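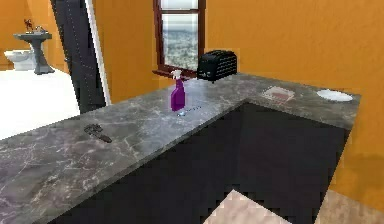

Purple spray bottle on a gray marble counter. Rendered.

Turnard Obituary Notes
README for the collection

Welcome, and thank you for looking in. This is a collection of notes on newspaper obituaries of stage and screen performers: the singers, tap dancers, comics, second leads and specialty acts who filled out the bill in the years when a town of any size had a theater with an orchestra pit. I started it because I kept reading these notices over breakfast and wishing I could look up, all in one place, who had danced with whom and in what show. It grew from there, as these things do.

What you get

There are 700 entries in the main file. Each one stands for a single performer and is drawn from one or more printed notices. A second, smaller file covers 500 stage and film titles that the notices mention, so that you can go from a person to a show and back again. The two files share an ID column called title_id, and if you join them on anything else (please don't use the title itself, there are far too many revues with the same name) you will get a muddle.

The fields in the main file

name_billed: the name the performer worked under
name_born: the name at birth, where the notice gives one
age_given: the age as printed, even when it disagrees with the birth year
act_type: dancer, singer, comic, acrobat, actor, musician, novelty or mixed
first_credit: the earliest job the notice mentions, in its own words
partners: other performers named as regular stage partners
title_id: links to the titles file, with semicolons between entries
notes: anything I couldn't fit elsewhere, and I'm afraid there is a lot of it

That makes 8 fields. Older copies had a ninth for the cause of death, and I took it out after the first release. It was badly filled in, families often leave it vague, and I found I didn't like having it sortable.

Where the entries come from

Most of the early ones came out of the Rukthorpe clippings, which are nine boxes of newspaper pages pasted onto brown card by somebody with a great deal of patience and a rather free hand with the glue. The Solberg scrapbooks filled in many of the musicians. The Linden list, a typed index of touring acts, was used only to check spellings, and nothing in the collection rests on it alone.

No full obituary text is included. The notes are written fresh from the facts in each notice, apart from first_credit, which quotes a few words at most.

How ages and names are handled

Show people have always been a little generous with themselves where birthdays are concerned, and the papers often printed whatever they were told. When two notices give different ages I keep the one from the earlier notice in age_given and put the other in notes. I haven't tried to settle who was right. If you want to work out real ages, you will need birth records, and I wish you luck and a comfortable chair.

Names are harder. Sister acts and brother acts were quite often no relation, and a performer who replaced another sometimes took over the name along with the costumes. Where I could tell the two people apart they have separate entries. Where I couldn't, there is one entry with "name shared" in the notes.

Known gaps

Dancers and comics are well covered. Circus people are thin, and so are stage managers, dressers and rehearsal pianists, who seldom got a notice of their own. Performers who left the business early tend to turn up only if they later did something else the paper cared about, such as running a restaurant. Please don't use the counts here to say how many people worked in any line of show business. They only tell you who got written up, and in which papers.

Using and correcting it

You're welcome to use the files for study, teaching, family history or plain enjoyment. If you publish something, a credit to Turnard Obituary Notes, compiled by Folke Granström, would be very kind.

Corrections are always wanted! Send the entry as it stands, the entry as it should be, and where you found it. A photocopy of the clipping is lovely, but the name of the paper and the page number will do. I go through the letters in January, so a fix sent in spring may sit a good while before it shows up in the files.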